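Home Products Guides Training Contact
Search the guides Go
Setting up > For teams

Section 4: Your first shift with the hand-held grippers

Welcome! If you used to lay tables and plate up at Benatum, most of what you know still counts – the grippers simply record how you do it, so that the Ernora arm can learn the dull, repeated part.

1. Put on the strap and settle it before you pick anything up.
2. Take one gripper in each hand and open and close the fingers a few times.

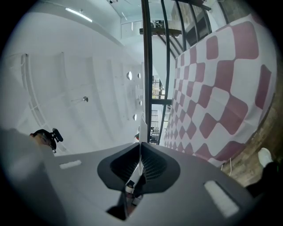
3. Keep your elbows loose and work at your normal pace, please. Danylo Romaniuk, who trains our new starters, likes to say that a hurried lift teaches a hurried arm.
4. Bring both grippers to the plate, one on either side, and start the task on your sheet.
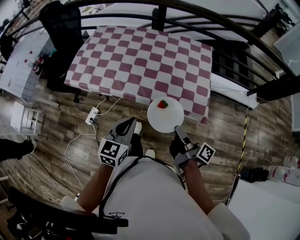

Fig. 18. Both grippers raised at the plate, with a single strawberry on it.

Note: Your job title and hours stay as they are during recording. From January the arm takes over the plain plating, and you move to checking and finishing, with paid training first. Do bring any worries to Ustyna Semeniuk, however small – she would much sooner hear them early.

Caution: Look where your feet are before stepping back, and rest your wrists whenever they ask for it.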